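Looking After a Pine Board Floor in a Workroom

Softwood floors get a bad name in workshops and sewing rooms, mostly from people who treated them like tile. Pine dents, and it will show a dropped hammer for the rest of its life. It is also warm underfoot, easy to patch and cheap to refinish, and a small room can be brought back in a weekend. The tips below come from keeping one going in a back workroom in Nudton and helping with a second, larger one in Drirthorpe.

Sweeping and vacuuming

Grit does more damage than foot traffic. Sweep at the end of each work session with a soft broom, going along the boards. Sweeping across them pushes dust down into the seams, where it packs hard and has to be picked out later with a plastic putty knife.

If you use a vacuum, fit the bare floor head and check the wheels first. A staple caught in a wheel will draw a line the length of the room before you hear it. Turn the beater bar off if the machine has one.

Put a coarse mat outside the door and a softer one inside. Shake both out weekly. A rubber-backed mat should be lifted every few days, as the backing can discolor some finishes.
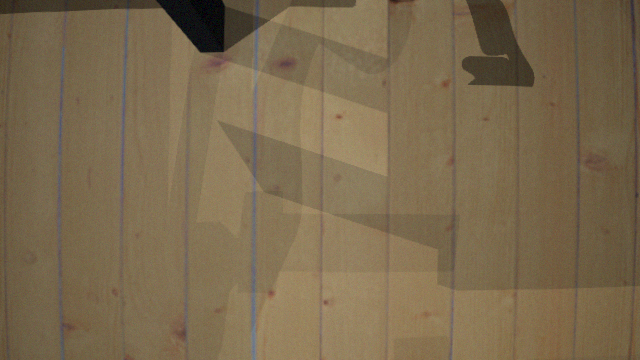
Washing

Pine should be wiped and never flooded. Wring the mop out until it no longer drips, do a strip you can reach without stepping on it, and dry that strip with an old towel before starting the next. A few drops of dish soap in a bucket of lukewarm water is enough for ordinary dirt. Change the water when it turns gray.

Skip the steam mop. Steam gets into the seams and lifts the finish from the edges inward. Vinegar is often recommended, but it dulls a waxed floor and does nothing for an oiled one.

Common marks:

Black scuffs from shoe soles: rub with a clean tennis ball or a dry white eraser.
Candle wax: chill with a bag of ice, chip off with a plastic card, then buff.
Glue: scrape while it is still rubbery. Once it has set hard, warm it with a hair dryer on low and go slowly.
Grease: blot, cover with cornstarch overnight, sweep up in the morning.
Ink: blot only. Rubbing drives it into the grain, and then you are sanding.

Knots

Knots are harder than the wood around them and move at a different rate through the year. A knot that has gone loose can be fixed by running a thin wood glue around its edge with a toothpick, pressing it level and taping over it until the next day. If it sits proud, take it down with a sharp scraper before you think about sandpaper. Paper wears away the soft wood around the knot first and leaves it standing even higher.

Sticky knots are bleeding resin. Wipe them with a little mineral spirits on a rag, let the spot air out with a window open, and seal with shellac. Lay the used rag flat outdoors to dry before it goes in the trash. The same goes for oily rags, which can heat up and catch fire if they are left in a pile.

Dents

A shallow dent often comes up with water and heat. Put a few drops of water in the dent, let them soak in, cover with a damp cotton cloth and touch it with the tip of a hot iron for a couple of seconds. Repeat until it stops improving. This only works on bare or oiled wood. On varnish you will get a white bloom and a new problem.

Deep dents can be filled, but filler never takes stain quite like the board does. Test the color on an offcut or inside a closet.

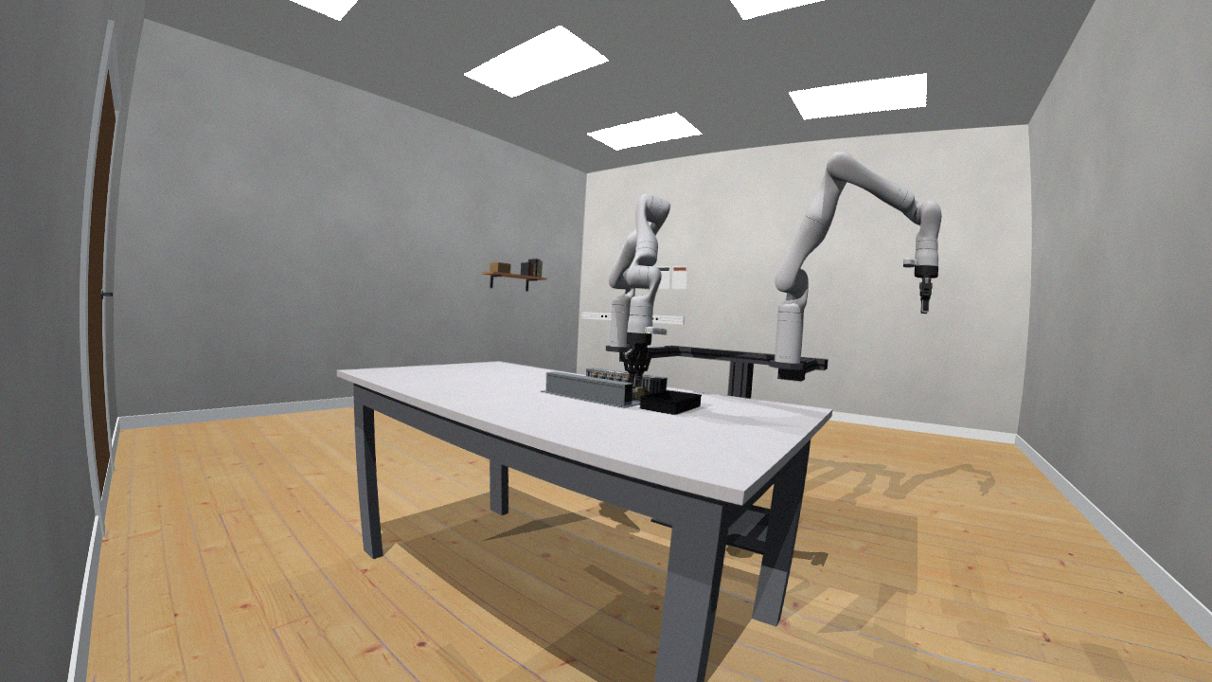

Furniture and heavy benches

Square metal legs are the worst thing you can stand on pine without protection. The edges bite in, and any small movement of the bench turns the bite into a crescent. Use felt pads under light pieces and hard rubber cups under anything you lean on or hammer on. Felt picks up grit, so turn the piece over twice a year and look. October and spring cleaning are easy times to remember.

If a bench rocks, find the short leg and shim it. Folded cardboard packs down within a month. A slip of hardboard glued to the underside of the cup stays put. Check again after the heating has been on for a few weeks, when the boards have shrunk and the high spots may have shifted.

To move a heavy table alone, tip one end up just enough to slide a folded blanket under the legs, do the same at the other end, and pull with the grain. Clear the top first, including whatever is stored on a shelf below. Dragging without a blanket costs more than it saves. A quote to sand and seal the whole Drirthorpe floor came to $2,845, and most of the damage was leg marks near one wall.

Keep the work surface itself pale if you can. Small screws and pins show up on a light top, and fewer of them end up on the floor to be stepped on.

Gaps between boards

Gaps open in winter and close in summer. Leave the narrow ones alone. If you fill them in January, the filler gets squeezed out in July and sits in ridges that catch the broom. Gaps that stay open all year can be closed with thin pine slivers, glued on one side only so the boards can still move.

Squeaks usually come from two boards rubbing. Work some powdered graphite or talc into the seam and walk on it for a minute. If the squeak comes back in the same place, the board has worked loose and wants a screw into the joist, countersunk and plugged.

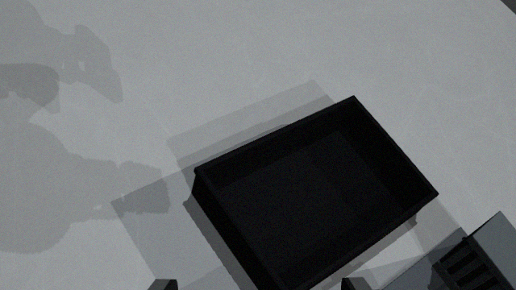 Catching the mess before it lands

A good deal of floor care is done at bench height. Keep an open bin within arm's reach for offcuts, thread ends and packaging, and empty it before it is full. A low, wide one is better than a tall one, as you can sweep scraps straight into it with the side of your hand. Wipe the inside with a damp cloth now and then. Dust clings to plastic and drifts out again each time something is dropped in.

Liquids need their own spot. Stand cans of stain and bottles of oil on a tray with a lip, and put the lid back on between coats. Cai, the small hardware store in Nudton, sells boot trays that do the job well. An old roasting pan does it for free.

Refinishing a worn patch

You do not have to do the whole room. For an oiled floor, sand the patch by hand with 120 grit, going with the grain and feathering out past the worn area to the nearest seam on each side. Vacuum, wipe with a barely damp cloth, and leave it until it feels fully dry. Put on 2 thin coats of oil, and wipe off the extra each time before it turns tacky. The Drokley floor oil we use wants 9 hours between coats. Read the can for whichever brand you have, and add time in damp weather.

Stop sanding at a seam and never in the middle of a board. A line across the grain shows from the doorway, while a change of tone between two boards passes for natural variation.

Varnished floors are harder to patch. A small spot can be scuffed and touched in with a fine brush, but anything wider than your hand will show until the next full refinish. Put a mat over it in the meantime.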